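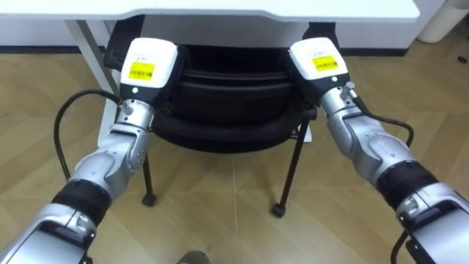

Photo courtesy of the Jurnier Robotics Club

Jan 20, 2021

GISVILLE - Students in the Jurnier Robotics Club are spending the winter term teaching a two-armed robot to handle office chairs, a job that club members say has taken more work than they expected when they picked it last fall.

The project is the club's entry in the Dakari Student Challenge, which asks teams to program a robot to do everyday tasks in a furnished room. Each team picks its own task from a list. The Jurnier students chose moving a chair at a desk, and named their robot program Stankevičius after the street where the club meets.

The club has five student members this year. They split into two groups, with one group working on how the robot finds the chair and the other on how the arms take hold of it and move together.

"Everyone wanted to do the arms," said Aminu Uzor, the club's adviser. "But if the robot is wrong about where the backrest is, the arms don't matter much. So we switch the groups every few weeks."

A chair on casters is harder to handle than a box, Uzor said. It rolls when it is touched, and it turns if one arm pushes before the other. The students' first program told both arms to move at the same time and at the same speed. In early runs, one gripper often reached the backrest a little ahead of the other and the chair swung away from the desk.

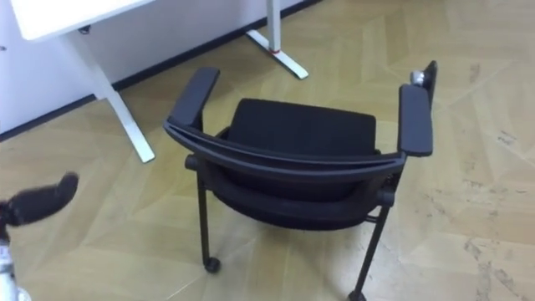

The group rewrote that part of the program in the fall. Each arm now stops when it makes contact and waits for a signal from the other before the push begins. Members also added a step that has the robot check which way the chair is facing and plan a different approach if the backrest is at an angle to the desk.

Students have logged 304 practice runs since the start of the school year. For every run they write down the starting position of the chair, the result and any changes made to the code. The log is kept in a shared spreadsheet, and new members are asked to read through it before they run the robot on their own.

Safety rules are posted by the door. One student runs the program and another keeps a hand on the stop button, and everyone else stays behind a line of tape until the arms are back in their resting position.

The club paid for spare parts and its entry fee with $3,553 raised at a used book sale and a car wash.
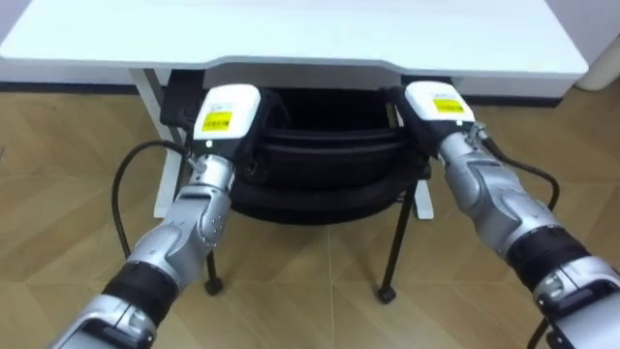
Two robot arms with their grippers at the top of a chair's backrest during the Jurnier club's work on its challenge entry.

Teams must turn in a video and a written report in February. Judges will then choose 3 teams for a final round, where the robots will have to work in a room the students have not seen before.

Uzor said the club will use the weeks before the deadline to practice with different chairs, including ones with armrests, and with the desk moved to other parts of the room.

Students who want to join can pick up a form at the Jurnier main office. No programming experience is needed.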